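From: Folcombe site admin
To: it-managers list
Subject: Re: [it-managers] Moving off a managed provider, how bad is it really

> We are a two-site shop that has been with the same managed provider
> for longer than I have been here. The contract renews in January and
> management has asked me to "look at options", by which they mean
> cheaper. Has anyone on the list left a provider and brought the help
> desk and patching back in house? How bad was the handover? What did
> you wish you had asked for before giving notice? We run Plolero for
> ticketing, but the provider owns the instance.

We did this last year at Folcombe, so I can offer the view from the far side, where the coffee is worse but the invoices are shorter.

Your last sentence is the one that made me sit up. If the provider owns the Plolero instance, then the provider owns your memory. Ask for an export now, while everyone still likes you. Ours came as a spreadsheet with the ticket titles in one column and the closing notes in another, and the two columns had been sorted separately at some point. According to this record, a jammed printer on the second floor was fixed by renewing a certificate. We asked again and got a proper dump with attachments, but it took nearly 90 days, and by then notice had been served and the replies had gotten very short.

Next, the admin accounts. We had a list of them in the contract. It was a nice list. It left out the domain registrar, the backup console, the phone system and the account that the door controller uses to check whether you still work here. My advice is to go through a few months of invoices and, for every line, ask who can log in to the thing being billed. You will find at least one line that neither side can explain. Ours was 800 a month for "Skastholm continuity". Skastholm is our other office. The continuity consisted of a server that had been off since before the carpet was replaced.

On notice periods: read the clause about assistance after termination. Ours promised "reasonable cooperation", which turned out to be billed by the hour, with a minimum. Get a rate and a cap in writing before you send the letter. 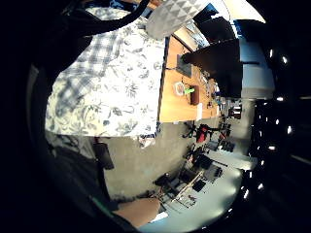
Patching was less trouble than I expected and the help desk was more. With patching you pick a tool, you argue about reboot windows, you lose the argument with accounting, and then it mostly runs. The help desk is people. For the first month we did it as desk visits, on the theory that users would rather see a face than a ticket number. They did like it. They liked it so much that they stopped filing tickets and simply waited until one of us walked past. You go over about a VPN client, and there is a person in a floral shirt beside a wooden desk, and half an hour later you have learned a great deal about their monitor, their last monitor, and the monitor they had at a previous job, and the VPN client is as broken as ever. We closed 1,627 tickets in our first year, and I would guess the hallway work was as much again, though there is no record of it and therefore, as far as the budget is concerned, it never happened. Make the ticket a condition of the visit from the start. We brought that in later and were treated as if we had put a toll booth on a footpath.

What we did not bring back was the out-of-hours cover. We priced it both ways and there is no honest version of the sum where a team our size carries a phone all night and stays a team. We buy nights and weekends from Pawłowska, a small outfit, on a contract that fits on 2 pages. They can restart things and they can wake me up. They do not hold the master credentials – those live in our own vault, and each use gets logged on our side. I would suggest something similar to anyone who tells you it has to be all or nothing. That is usually the person selling the all.

As for cheaper: yes, on paper, starting in the second year. The first year you pay twice for a while, once for the people leaving and once for whatever is replacing them, plus the tools you had been getting bundled. Put that overlap in front of management before you put the savings in front of them. We did it the other way around and I had a very long meeting.

If it helps, I can send you our handover checklist off list. It has grown a lot of extra lines in red, and those are the ones worth reading. Somebody also mentioned on here a while back that Plolero will transfer ownership of a tenant directly if both parties sign a form. I never got our old provider to sign it, but yours may be nicer, or may not yet know you are leaving.

Folcombe site admin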